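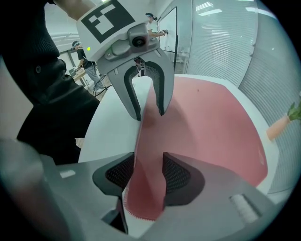 Hilo sobre doblar telas en una mesa redonda, que llevo toda la semana con el tema y en casa ya no me aguantan.

Tags: costura, orden en casa, retales

Empiezo por lo básico: una mesa redonda no tiene ni un solo borde recto. Parece una tontería hasta que intentas doblar una tela por la mitad y te das cuenta de que toda la vida te has guiado por el canto de la mesa sin saberlo. Yo la primera vez acabé con un trapecio.

Lo que me funciona es olvidarme de la mesa y mirar el hilo de la tela. Buscas una esquina, buscas la de al lado, las juntas en el aire y bajas despacito. Luego alisas desde el doblez hacia fuera. Nunca al revés, que se te hace una bolsa en el medio y vuelta a empezar (y yo he vuelto a empezar muchas veces).

El rosa. Me preguntáis por el rosa. Es un retal que compré en Mamau, venía en un lote de 24 y era el único que no era beige o gris. Triin Grigaitė me dijo que con ese color no iba a hacer nada ponible y puede que tenga razón, pero para forrar cajas y tapar el pan me parece precioso!!

Y el borde en zigzag, que también ha salido en los comentarios: eso son tijeras dentadas. No es un remate de verdad, solo retrasa que se deshilache. Para un paño que se va a lavar cada dos por tres yo haría dobladillo. Para guardar retales va de sobra y además queda gracioso.

Ojo con las tijeras dentadas – cortan tela y NADA más. Las mías de Jaditz cortaron papel de regalo una vez (en enero, no fui yo, no voy a señalar) y desde entonces mastican. Las llevé a afilar y me las devolvieron igual de tontas.

Buscar en el hilo... Buscar Borrar

Sigo. Doblar entre dos es otro deporte. Cada persona tira hacia su lado, una quiere doblar a lo largo y la otra a lo ancho, y la tela acaba hecha un churro en el centro. Mi regla: manda una y la otra solo sujeta. Nos turnamos y ya está, no hay que hablar tanto.

También vale ponerse enfrente en lugar de al lado. En una mesa redonda es lo más cómodo, porque nadie se queda con la esquina mala. Mira, un punto a favor de la redonda, no todo iban a ser quejas.

Tamaños: mis retales grandes miden 130 de ancho y esos los doblo en tercios, que me entran mejor en el cajón. Los pequeños, por la mitad y otra vez por la mitad. Hay gente que los enrolla. A mí enrollados se me desenrollan en cuanto cierro el cajón, no sé qué hacéis vosotras.
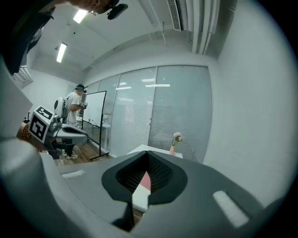
Mezclar colores en el cajón es mi siguiente obsesión. Yo antes ordenaba por tipo de tejido, muy profesional todo, y luego no encontraba nada porque en mi cabeza busco «el verde» y no «el algodón fino». Ahora va por color y los fríos a un lado. Ese naranja con amarillo que asoma a la izquierda, el de la textura de bultitos, ¿no os parece que pide algo rosa cerca? Sobre blanco saltan los dos que da gusto. Igual es mi próxima combinación para las cajas, con el naranja solo en la tapa.

Respondo a Baiba Sakalauskas, que pregunta si plancho antes de doblar. Depende de la pereza. Si la tela va a estar meses guardada no plancho, la estiro bien con la palma y listo. Si la voy a cortar esa misma tarde, sí, siempre, porque una arruga en el corte son luego 2 centímetros de disgusto.

Y otra que sale mucho: las cajas son de Navickas, las planas con tapa. Me caben 8 telas dobladas en cada una si no me pongo bruta. Las de Breren son más bonitas pero la tapa se comba, y para apilar no me sirven.

Truco que igual ya sabéis: el doblez siempre mirando hacia ti cuando la guardas. Así sacas una sin arrastrar las demás. Con los bordes hacia fuera, y más si son dentados, se enganchan unos con otros y sale media caja detrás. Lo descubrí tarde y con bastante mala leche.

Ah, y no dobléis siempre por la misma línea. La marca se queda, sobre todo en las telas con algo de cuerpo, y después no hay plancha que la quite. Yo voy alternando: un mes en tercios, otro por la mitad. (Vale, un mes no. Cuando me acuerdo.)

Si alguien tiene mesa redonda y un método mejor que el mío, que lo cuente, que leo todo aunque tarde en contestar. Lo de poner una cinta recta pegada en el tablero ya me lo habéis propuesto varias y lo voy a probar – me da rabia no haberlo pensado antes.

Mañana subo lo de las cajas forradas, que me falta pegar las esquinas.

Última actualización: 13/09/2025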